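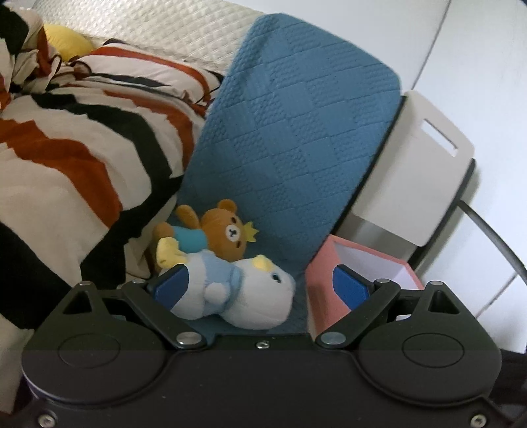 Geum-ok Ko wrote to me after the first version of this talk and said I had the bedtime part backward. Children don't fall asleep to the story, she said, they fall asleep to the voice, and you could read them the phone book. I've kept her note with these pages because the whole middle section changed after it.

Notes for the Ikgate library evening
September 2025
By Bok-nam Ma

Start without the slides. Say good evening, say the talk is on reading aloud, and ask who was read to as a child. Wait for hands. Then ask who reads aloud to another adult now. Fewer hands, usually. Leave it there and go on.

Opening point. For most of the time there have been books, reading was something you could hear. One person in the house had the book and the rest had mending or shelling to do. Silent reading was known, but plenty of people who could read still moved their lips. Don't spend long on this. Last time I got stuck on monks.

Then the Chae family book. Hold it up, but don't pass it around, the spine is going. It's a household reader from 1824, 640 pages, and it came down to my neighbor through her husband's side. Somebody marked it in pencil all the way through. The marks are small strokes where the reader should breathe. In the sad pieces there are hardly any, and in the sermons they come every few words. Read out the short passage on the lost mule. Use the strokes. Then read it again and ignore them, so people can hear the difference.

Pause here for water.

Second part, bedtime. This is where Geum-ok's note comes in. I used to tell people to choose a calm book. I now think the choice of book matters less than pace. A slow reading of an exciting chapter will settle a child sooner than a fast reading of a quiet one. My own son went to sleep for most of one winter to a repair manual for a Jetemard sewing machine, because he liked the word "bobbin." (They will laugh. Let them finish.)

Practical things to say, in any order:

Drop the volume at the end of each page, and don't bring it all the way back up on the next.

Skip the voices if you hate doing voices. A flat reader who enjoys the book is easier to listen to than a lively one who doesn't.

Stop in the middle of a chapter if the child is nearly asleep. Put a mark in the margin. You will not remember the place.

Older children will say they are too old. Read to them anyway while they do something else, such as drawing or drying dishes. Around 5 in the afternoon worked in our house, before anyone was tired enough to argue.

Third part, reading to adults. Go slower here, people take notes. I started with my father in Vekmont in 2000, when his eyes got bad. He didn't want novels. He wanted the county paper, including the legal notices, and he wanted them in order. I read badly for the first month because I was in a hurry to be useful. He would say "again" and I would do the paragraph over. By May he had stopped saying it, and I think I had slowed down without noticing.

What I learned from that spring: ask the person what they want and then read that. Sit on the side of the better ear. Say the headline and wait, so they can tell you to skip it. Don't explain the article unless asked. If they fall asleep, keep going to the end of the column – a sudden stop wakes people up.

Mention recordings. Someone always asks. I like them and use them in the car. But a recording can't hear you laugh and it won't go back when you look puzzled. My father had a shelf of them and played one, the one on river boats, over and over. No need to pick a side.

If there's time, the exercise in pairs. One person reads a page from whatever they have with them, a letter or a bus schedule will do. The other closes their eyes and raises a finger when they lose the thread. Then swap. It gets loud, so give it a few minutes and call them back by reading the mule passage again over the top of the noise – it worked at the last two places.

Questions. Likely ones are how long to read for (until your voice gets tired, then one more page), whether to correct a child who reads aloud and gets a word wrong (only if they stop and look at you), and what the book is worth. I don't know what the book is worth. My neighbor isn't selling.

Thank the desk staff, remind people that the chairs go back against the wall, and pick up the book before leaving the table.

Contact: Bok-nam Ma, care of the Ikgate library desk | Copyright Bok-nam Ma | Back to top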